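어린이 스포츠 교실

연장전은 왜 할까? 야구의 무승부와 연장전 이야기

2020-07-15
글 홍규빈

야구 경기는 보통 9회까지 합니다. 한 회는 '초'와 '말'로 나뉩니다. 초에는 원정 팀이 공격하고, 말에는 홈 팀이 공격합니다. 두 팀이 아홉 번씩 공격을 마쳤을 때 점수가 더 많은 팀이 이깁니다.

그런데 9회 말이 끝났는데도 점수가 같을 때가 있습니다. 3 대 3일 수도 있고, 0 대 0일 수도 있습니다. 이럴 때 경기를 더 하는 것을 '연장전'이라고 합니다. 오늘은 연장전이 어떻게 진행되는지, 나라와 대회에 따라 규칙이 어떻게 다른지 알아보겠습니다.

연장전은 이렇게 합니다

연장전은 10회부터 시작합니다. 하는 방법은 1회나 5회와 거의 같습니다. 원정 팀이 먼저 공격하고, 아웃이 세 개가 되면 공격과 수비를 바꿉니다. 그다음 홈 팀이 공격합니다. 10회 말까지 끝났을 때 한 팀이 앞서 있으면 경기가 끝납니다. 또 점수가 같으면 11회로 넘어갑니다.

타순은 처음부터 다시 시작하지 않습니다. 9회에 6번 타자가 마지막으로 쳤다면 10회에는 7번 타자가 먼저 나옵니다. 이미 교체되어 나간 선수는 연장전에도 다시 나올 수 없습니다. 그래서 감독은 9회까지 선수를 몇 명 썼는지, 누가 아직 남아 있는지를 늘 확인합니다. 대타와 대주자를 일찍 다 써 버리면 연장전에서 바꿀 선수가 없습니다.

투수도 마찬가지입니다. 공을 많이 던지면 팔이 지칩니다. 선발 투수는 한 경기에 공을 백 개쯤 던지고 내려오는 일이 많습니다. 그 뒤에 나오는 투수들을 '구원 투수'라고 부르는데, 이 투수들은 대개 한두 회만 맡습니다. 연장전이 길어지면 나올 수 있는 구원 투수가 점점 줄어듭니다. 다음 날에도 경기가 있으면 감독의 고민은 더 커집니다.

끝내기란 무엇일까

연장전에서는 '끝내기'라는 말을 자주 들을 수 있습니다. 홈 팀은 항상 말에 공격합니다. 9회 말이나 연장 회의 말에 홈 팀이 한 점이라도 앞서게 되면 그 순간 경기가 끝납니다. 원정 팀에는 남은 공격이 없으니 더 할 필요가 없습니다. 이때 점수를 낸 안타를 끝내기 안타, 홈런을 끝내기 홈런이라고 합니다.

원정 팀은 다릅니다. 10회 초에 두 점을 내도 바로 이기는 것은 아닙니다. 홈 팀에게 10회 말 공격이 남아 있습니다. 홈 팀이 두 점을 내면 다시 동점이 되고, 세 점을 내면 홈 팀이 이깁니다.

리그마다 다른 규칙

연장전을 몇 회까지 하는지는 리그마다 다릅니다. 우리나라 프로야구의 올해 정규 시즌 경기는 12회까지 합니다. 12회 말이 끝나도 점수가 같으면 무승부가 됩니다. 무승부는 이긴 경기도 아니고 진 경기도 아닙니다. 순위를 정하는 승률을 계산할 때에는 무승부를 빼고, 이긴 경기 수를 '이긴 경기와 진 경기를 더한 수'로 나눕니다.

예를 들어 어떤 팀이 열 경기를 해서 여섯 번 이기고, 두 번 지고, 두 번 비겼다고 해 봅시다. 무승부 두 번을 빼면 여덟 경기가 남습니다. 6을 8로 나누면 0.75입니다. 야구에서는 이것을 0.750이라고 쓰고 '7할 5푼'이라고 읽습니다.

미국 메이저리그에서는 오랫동안 승부가 날 때까지 경기를 계속하는 것이 원칙이었습니다. 그래서 경기가 새벽에 끝난 적도 있습니다.

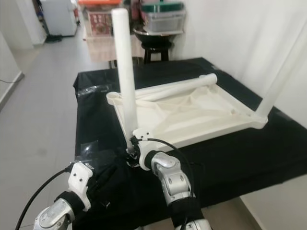 연장전에서 주자를 미리 두고 시작하는 규칙은 무엇인가요?

'승부치기'라고 합니다. 원래는 공격을 시작할 때 베이스가 모두 비어 있지만, 승부치기에서는 주자를 베이스에 둔 채로 시작합니다. 점수가 나기 쉬워져서 경기가 빨리 끝날 가능성이 높아집니다.

주자를 몇 명 두는지는 대회마다 다릅니다. 2루에 한 명만 두기도 하고, 1루와 2루에 한 명씩 두기도 합니다. 미국 메이저리그도 올해 정규 시즌에는 연장전을 시작할 때 2루에 주자를 한 명 두기로 했습니다. 이 주자는 보통 그 회 첫 타자의 바로 앞 타순 선수입니다. 첫 타자가 7번이라면 6번 타자가 2루에 서 있게 됩니다.

주자가 2루에 있으면 안타 하나로 점수를 낼 수 있습니다. 그래서 첫 타자가 번트를 대는 팀도 있습니다. 번트는 방망이를 휘두르지 않고 공에 가볍게 갖다 대어 가까운 곳으로 굴리는 것입니다. 번트가 성공하면 타자는 아웃되어도 2루 주자가 3루까지 갈 수 있습니다. 주자가 3루에 있으면 외야로 높이 뜬 공이 잡힌 뒤에 홈으로 뛰어 점수를 낼 수도 있습니다. 이것을 '희생플라이'라고 합니다.

어린이 야구의 연장전

어린이 대회에서는 경기 시간을 정해 두는 경우가 많습니다. 어린이 선수는 뼈와 근육이 아직 자라고 있어서 너무 오래 던지거나 뛰면 다칠 수 있습니다. 투수 한 명이 하루에 던질 수 있는 공의 수도 정해져 있습니다.

지난해 10월에 열린 린도배 어린이 야구 대회에서는 투수 한 명이 하루에 최대 80개까지 던질 수 있었습니다. 80개를 채우면 연장전이라도 다른 투수로 바꾸어야 했습니다. 준결승 한 경기는 정해진 회까지 동점이어서 승부치기를 했습니다. 두 팀 모두 첫 번째 승부치기에서 한 점씩 냈고, 두 번째에서 홈 팀이 한 점을 더 내어 이겼습니다. 이 경기를 보러 온 관중은 1264명이었습니다.

이 대회에서 심판을 맡은 홍재훈 씨는 연장전에 들어가기 전에 두 팀 감독을 불러 규칙을 다시 설명합니다. "주자를 어디에 두는지, 타순이 몇 번부터인지를 먼저 맞춰 놓고 시작해야 합니다. 어린이 선수들은 긴장하면 자기 차례를 잊어버리기도 합니다."

기록지에는 어떻게 적을까

연장전에서 낸 점수는 점수판의 9회 칸 다음에 이어서 적습니다. 10회 칸, 11회 칸이 차례로 생깁니다. 점수판에 칸이 모자라면 1회 칸부터 다시 쓰는 경기장도 있습니다.

맨 끝에는 영어 글자가 쓰여 있습니다. R은 득점, H는 안타, E는 실책입니다. 연장전에서 나온 득점과 안타와 실책도 모두 여기에 더합니다. 승부치기 때 미리 나가 있던 주자가 홈에 들어와도 팀의 점수는 1점 올라갑니다. 다만 메이저리그 규칙에서는 그 주자가 낸 점수를 투수의 자책점으로 계산하지 않습니다. 자책점은 투수에게 책임이 있다고 보는 점수인데, 그 주자는 투수가 내보낸 선수가 아닙니다.

낱말 풀이

원정 팀: 다른 팀의 경기장에 와서 경기하는 팀
대타: 원래 타자 대신 나와서 치는 선수
대주자: 베이스에 나간 선수 대신 뛰는 선수
구원 투수: 앞의 투수에 이어서 던지는 투수
승률: 무승부를 뺀 경기 가운데 이긴 경기의 비율
승부치기: 주자를 미리 베이스에 두고 공격을 시작하는 연장전 방식

다음 시간에는 비가 와서 경기를 중간에 멈추었을 때 어떻게 하는지 알아보겠습니다.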